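Visit to the Stostus data hall, Arkport

The hall is on the first floor of a former bonded store, ten minutes on foot from the station. Visitors sign in at the side door and are given a badge and a sheet of floor rules. Our group went up at two in the afternoon. Ismail Salem, who runs data gathering for Stostus, took us through.

The subject was component sorting. Stostus is training a policy that takes small electronic parts out of a shared tray and puts each kind into its own bin. Nothing is programmed as a fixed path. The policy learns from recorded examples, and the afternoon was mostly spent on how those are made and which of them are kept.

Each station has two arms facing one another over a white table, with yellow bins at the sides and a steel tray between them. The tray is lined with white paper. Salem put this down to glare: the rim throws back enough light as it is, and thin leads are hard to find against bare metal.

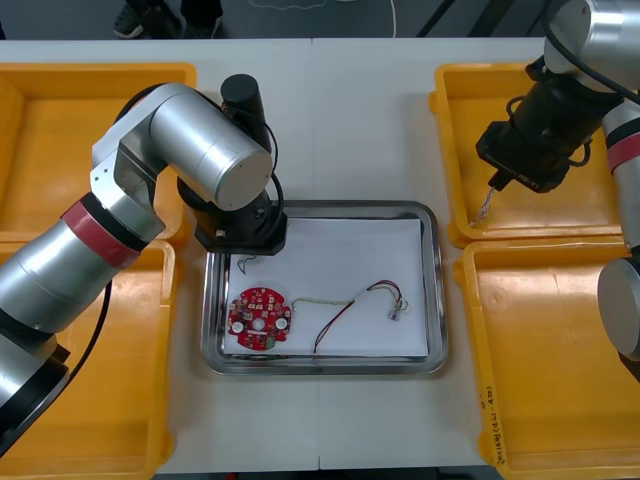

An episode runs from the first movement of the arms to an empty tray, with a limit of 300 seconds. Joint positions, gripper state and the camera streams are written against a single clock. If one stream drops out for longer than a few readings, the whole episode is thrown away. I asked whether the gap could be filled in afterwards. It can, but the team found that filled episodes made the policy hesitate just before closing the gripper, and they stopped doing it in September.

The parts are chosen to be awkward. A round circuit board is fairly easy: it is stiff, it lies flat and it has an edge to take hold of. Wire harnesses are another matter. They bend when lifted, they catch on their neighbours, and the same harness dropped twice will give two different shapes. Bayu Chin, who works on the training side, said harness grasps take up most of his time.

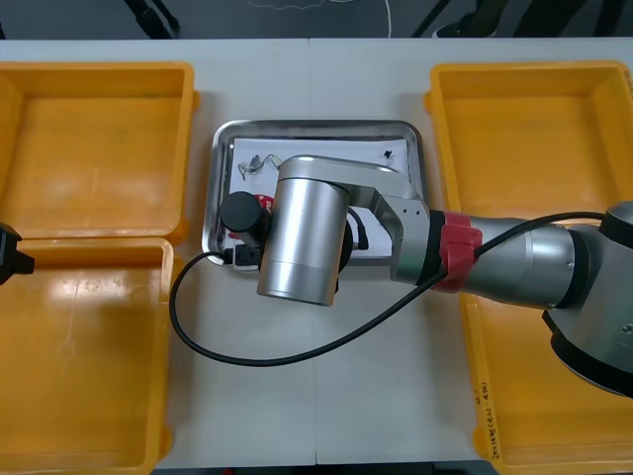 The target for the present set is 1000 accepted episodes per mix of parts. A failed grasp does not rule an episode out. If the operator recovers and completes the sort, it is kept and tagged, and Chin wants more of these than he is getting. Skilled operators rarely miss, so their recordings hold few recoveries. New operators miss often but also pause a great deal, and long pauses have to be trimmed before training.

Operators work for 60 minutes and then rest for 15. The shift plan was pinned up by the door. I did not see how the rest periods are used to reset the trays, and did not think to ask.
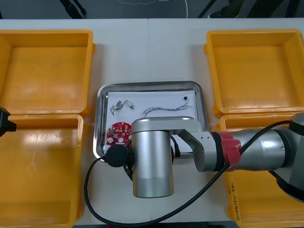 Layout gets more attention than I had expected. Parts are laid out afresh between episodes from a printed list of starting positions, so that the policy does not come to rely on the board always being in the same corner. The lists are produced by a small tool called Wattimena. It spreads positions over the paper and deliberately places some parts close to the rim, where the gripper has little room.

Review is done in a second tool, Tirnano, which plays the camera views beside the joint traces. A reviewer marks the start and end of every grasp and names the part. Two reviewers see each episode. Where they differ by more than a few readings – mostly on harnesses, where first contact is hard to judge – a third settles it. 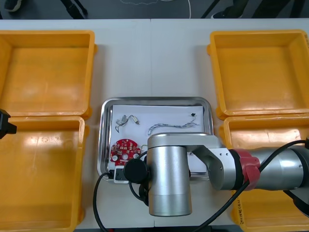 Does a policy trained at one station work at the next?

Only in part. According to Chin, a policy moved to another station without further examples does well on boards and poorly on harnesses. Small differences in arm mounting and lighting account for most of the loss. His present method is to add a short set of episodes from the new station and train again from the last saved point.

The tour closed with a short talk on storage, which covered file sizes and retention and had little for anyone outside the firm. Places on the next visit are limited to 15 and are booked through the Arkport office. Flat shoes are required, and bags have to be left at the side door.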